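Home testers wanted for the Fusby hand-held gripper (paid, Henthorpe area)
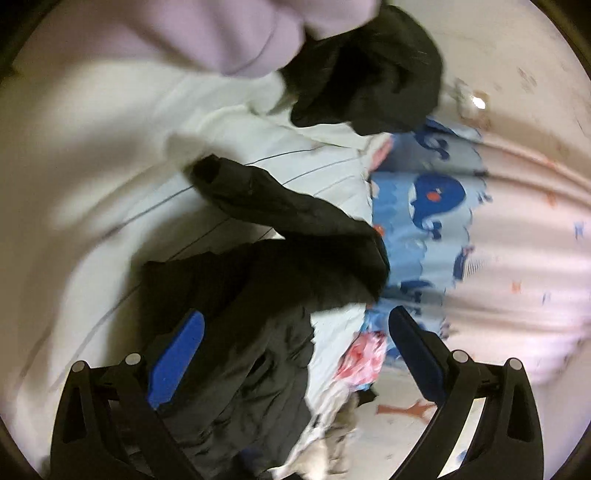 I'm looking for people to take a Fusby kit home and do their laundry with it. The Fusby is a two-fingered gripper you hold in your hand, and what you pick up with it goes towards teaching our folding robot how to handle clothes. I don't want tidy stacks of identical tea towels, I've got plenty of that already. Give me a proper family heap, a puffy black jacket tangled up in a pinstriped sheet with the whale print peeking out the side! The blue pads on the fingers are the bit I most want your opinion on, so please grumble freely.

What you'd be doing: 8 sessions over 3 weeks in November, 40 minutes each, at home, whenever suits you. You pick things up one at a time, move them to a second pile, and fill in a short form at the end (tick boxes mostly, plus a space for rants).

What you get: $1000 once all the sessions are in, and I'll drop the kit off and collect it myself if you're anywhere between Henthorpe and Stidham. Further out, we'll pay the courier.

You'll need to be 18 or over, comfortable using one hand for a while (left-handers, I'd love to hear from you) and have a bed, table or clean patch of floor with decent light. No technical background needed. If you can work a pair of barbecue tongs you'll pick it up in no time. Kids and pets in another room during sessions, please.

To put your name down, use the contact form and tell me your suburb, which hand you favour and what's usually in your wash. Applications close 9th August. I read them all myself, so give me a few days to get back to you.

Recent listings
- Workshop assistant, part time, Stidham
- Fusby starter kit: what's in the box
- Kitchen testers for the Villanueva dish rack trial

Contact | © Fusby | Back to top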